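Mai 2024

Le club de robotique se réunit toujours le mercredi après-midi, et cette semaine j'y suis resté jusqu'à la fermeture. J'avais promis un compte rendu du projet « cuisine » à ceux qui ont quitté le groupe en décembre, le voici avec pas mal de retard.

## Où on en est

Pour rappel, on prépare la rencontre étudiante de Tivport, catégorie manipulation à deux bras. Le règlement demande une suite de tâches ménagères sur table, sans intervention humaine entre le départ et la fin. Chaque équipe choisit ses objets dans une liste et les place comme elle veut, à condition de donner le plan aux juges la veille. On a pris la vaisselle. Neema Nyamweya voulait le pliage de linge, mais on a voté et elle a perdu de peu. Elle s'occupe maintenant de l'enregistrement des démonstrations et elle est devenue bien meilleure que nous tous à la téléopération.

Depuis la rentrée on a enregistré 1143 démonstrations. Après tri, il en reste 574 d'utilisables. Le reste part à la poubelle pour des raisons assez banales : objet mal placé au départ, opérateur qui hésite trop longtemps, fichier tronqué. Callum Jardine a écrit un petit script, baptisé Limsakul, qui repère les fichiers tronqués tout seul. Avant, on les ouvrait un par un.

## Les assiettes

C'est la tâche qui nous prend le plus de temps. Il faut saisir une assiette par le bord, la redresser et la glisser dans une fente de l'égouttoir. La saisie passe à peu près tout le temps maintenant. L'insertion, non. Les fentes sont inclinées, et si l'assiette arrive avec quelques degrés de travers, elle bute sur le bois et le bras continue de pousser. On a baissé la limite d'effort du poignet, ce qui évite la casse mais fait échouer l'essai plus tôt.

Sur 40 essais lancés la semaine dernière avec le modèle d'avril, l'échec le plus fréquent était celui-là. L'autre problème vient du moment où une fente voisine est déjà occupée : le modèle a tendance à viser l'assiette déjà rangée. Neema pense qu'on a enregistré trop de démonstrations avec l'égouttoir vide. Je suis d'accord, et c'est pour ça qu'on refait une série en commençant avec des assiettes en place.

Les tasses vont mieux. Les décrocher du support ne pose plus de difficulté, les raccrocher reste aléatoire – l'anse doit tomber sur la cheville et on la voit mal quand la pince passe devant. 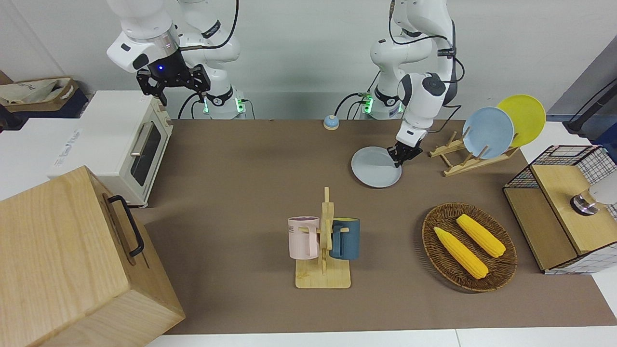
*Le bras gauche tient une assiette par le bord, à côté de l'égouttoir où deux autres sont déjà rangées.*

## Le reste du parcours

Le four et le panier de maïs viennent ensuite. Pour le four, on n'a encore que l'ouverture de la porte, avec le bras droit. La sonnette doit marquer la fin du parcours : un appui et le chrono s'arrête. C'était une idée de Callum, les juges l'ont acceptée par mail.

L'équipe d'Anstead fait aussi la vaisselle, d'après leur page. Ils travaillent avec un seul bras par tâche, comme nous, donc on devrait pouvoir comparer les temps.

## À faire avant la prochaine séance

- refaire la série assiettes, égouttoir partiellement rempli
- mettre à jour le plan de table, l'ancien place encore le support à tasses au fond
- relancer Brellwood pour les doigts de pince de rechange, il nous reste 2 paires
- copier les données sur le deuxième disque (je m'en charge)

Si quelqu'un a encore la clé de l'armoire du fond, merci de la rapporter. Je posterai les résultats du nouveau modèle quand l'entraînement sera fini.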